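Why a Cap Loses Its Shape

The stiff part of a baseball cap has changed more than any other part of it, and most wearers could not say what theirs is made of. Until well into the last century the visor was usually a piece of board or layered fabric, stitched between two panels of cloth. It worked until it got wet. Most visors sold today have a molded plastic core, and the difference shows up mainly in the laundry.

Skirlow, a small repair and alterations shop, started taking in headwear in 2000. At first it was a sideline to hemming and zippers. Inese Lapiņa, who runs the bench, now keeps a separate shelf for it, and December is her heaviest month. People find an old cap while packing up a closet, decide it can be saved, and bring it in as a gift for whoever wore it first.

Her intake sheet is short. It asks for the visor core, the crown fabric, the sweatband material and the type of closure. Customers generally leave the first line blank. Lapiņa fills it in by flexing the visor a small distance at the center and listening. Board makes a faint papery creak and is slow to return. Plastic comes back at once and makes no sound. If a board core has already been soaked, the edge feels lumpy under the thumb and the job changes from cleaning to replacement.

Replacement is slow work. The stitching that holds the visor cloth has to be opened along the inside seam, where the visor meets the crown, and the old core drawn out in whatever pieces it comes in. A new one is cut from sheet plastic 2 millimeters thick, using the old outline where enough of it survives. The cut edge is sanded, because a square edge will wear through cotton twill in a season or two. Then the seam is closed through the original needle holes. Machine stitching over old holes tends to perforate the cloth, so this part is done by hand. 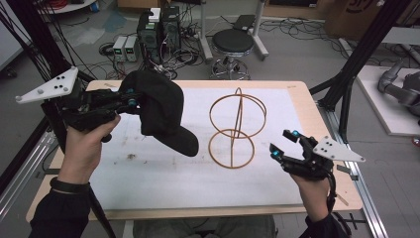

The crown is a separate problem. A structured crown has a layer of buckram fused or sewn behind the two front panels, and it is the buckram that holds the front upright when the cap is off the head. An unstructured crown has no such layer and collapses when set down. The weight is distributed unevenly in either type, with most of the stiffness at the front. Take hold of a cap by the crown, as with the black one here, and the brim hangs down. All of the load then passes through the cloth at the point where it is held and through the front seam, and years of being picked up this way leave a crease near the top and a slight pull at the seam. Lifting by the brim spares the crown but bends the core over time. Lapiņa advises supporting the cap from inside with the fingers spread, and concedes that few people will do it.

Buckram is cotton stiffened with size, traditionally a starch. Water softens the size, and if the panel dries flat or folded it sets in that position. This is the cause of nearly every dented front she sees. The remedy is to use the same property in reverse: steam the panel until it is pliable, place the cap on a head form of the correct circumference, and leave it alone until it is fully dry. Skirlow allows 9 hours and will not release a piece earlier. A towel rolled into a bowl shape is an acceptable substitute for the form at home. A balloon is not, as it shrinks while the fabric is drying.

Modupe Ekpo approaches the subject from the fiber side. She tests trims and linings at Denuson, and her interest is the sweatband, which she considers the most abused component of any hat. It takes up salt, skin oil and hair product, and holds them against the seam. White tide lines on a dark crown are mostly salt that has traveled outward with moisture and been left behind where the moisture evaporated. Scrubbing the line itself moves it a short distance. Rinsing from the inside, with the cap held so that water drains away from the crown, removes it.

Ekpo's standard procedure uses cool water, a small amount of detergent with no brightener, and a soft brush. She works on the band first and does not wet the front panels unless they need it. Black cotton needs particular caution. Black dye on cotton fades first along raised edges – the top button, the seam ridges, the rim of the visor – and abrasion speeds it up. A brush that is safe on khaki can leave gray streaks on black twill after one cleaning. She also recommends keeping all dark caps out of direct sun while they dry.

Dishwashers come up often. The plastic racks sold for this purpose hold the shape well enough, but the detergent is strongly alkaline and the drying cycle is hot enough to soften some visor cores. Bresness, which makes one such rack, tells buyers to skip the drying cycle. Ekpo would skip the machine.

For storage, the crown should be filled loosely with acid-free tissue and the cap set upright on a shelf. Nesting caps one inside another is fine for a stack of up to 4. Beyond that the bottom visor begins to flatten.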